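Tile & Grout FAQ
Last updated Apr 25, 2021

Can I really tile a bathroom myself?
Yes! Long, brick-shaped tiles are a great place to start. Go slowly on the first row, because everything above it follows that line, and enjoy the rest.

What does "running bond" mean?
Each row is shifted so the joints don't line up with the row before, like bricks in a house. We love it for small rooms. If your tiles are very long, try a shift of a third instead of a half - slightly bowed tiles sit flatter that way.

How many extra tiles should I buy?
For a wall that takes 300 tiles, we'd get roughly 30 more. Keep the leftovers! Colors vary from batch to batch.

White grout or gray?
With a blue-gray tile we're firmly on team white. The pattern really pops, and you get to see all that careful spacing you did. Siliņa is our favorite bright white. Seal it after 7 days, then wipe it down with plain water and a soft cloth.

What do I do where two tiled surfaces meet?
Use a metal trim strip. It covers the cut edges and gives you a clean, shiny line between the two. The Tralberg strip comes in 2 finishes, and silver looks wonderful next to cool colors. 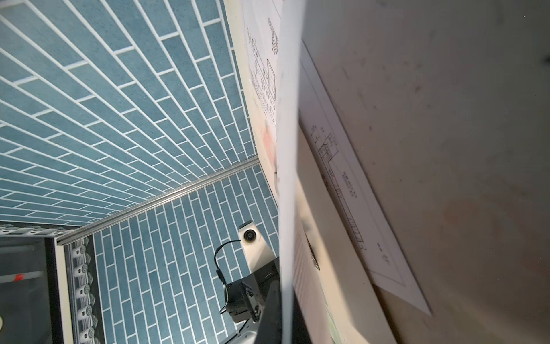
Þröstur Hafstein wrote in to say that he sets the trim first and cuts his tiles to meet it, and that he'd never go back to doing it the other way around.

Can I turn the tiles upright on one wall?
Please do! Same tile, same grout, new direction. Dry-lay a few columns on the floor before you mix anything.

Do you cut tiles to size?
We do, at the Flerkuter counter. Bring your measurements in inches.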